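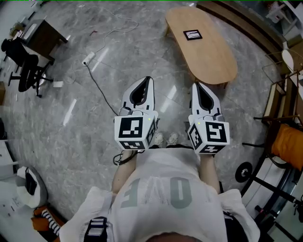
Cable across the floor, how do I get rid of it?
Posted by Hatari, July 6, 2021

I moved my desk to the other side of the living room in June and the sockets did not move with it. The nearest one is on the wrong wall, so everything now runs off an extension. At the moment the white power strip is lying on the floor near the desk with a black lead coming off it, and there is a thin white cable looping across the floor as well. The floor is grey with a marble pattern and the white cable is quite hard to spot on it, especially in the evening. I have caught my foot in it twice, and the castors on the office chair go over it if I push back without looking.

I rent, so I can't chase anything into the wall or lift the floor. I would also like to keep the low oval table where it is, but it can be turned if that helps. Budget is 25 pounds, a bit more if it is something I can take with me when I leave. What do people use?

Pirzada
Put a rug over it.

Garnov
Please don't put a rug over it. A lead under a rug gets walked on and you can't see when the sheath has worn through, and it can get warm if there is much plugged in. On a smooth floor the rug will also slide unless you put grip under it.

I had the same problem in a rented flat in Tullumthorpe and did it this way:

First, get the strip off the floor. Most have keyhole slots on the back, but I would not screw into a landlord's wall. Use a clamp-on tray under the desk, or stand the strip on a shelf if you have one. Whatever you use, leave the switch where you can reach it.

Second, take the long lead round the edge of the room. Measure along the skirting with a bit of string before you buy a longer extension. People measure straight across and come up short. Keep it behind the furniture where you can, but don't trap it under a leg.

Third, if one cable really has to cross the floor, use a rubber floor cover, the low sort with sloping sides. Buy a dark one so that it shows up against the grey. Mine is 100 cm long and cost less than your budget. It lies flat under its own weight and comes up without leaving a mark. Cut it with a sharp knife if it is too long.

Don't plug one extension into another to make up the distance. Check the rating on the strip too if you are going to run a heater from it in winter.

Hatari
Thanks Garnov. I hadn't thought of going round by the skirting. It is further but most of it would be behind the long bench or cabinet thing. Will measure with string tonight. Would the chair roll over one of those rubber covers?

Garnov
It will, with a bump. Better to put it outside the area where the chair goes.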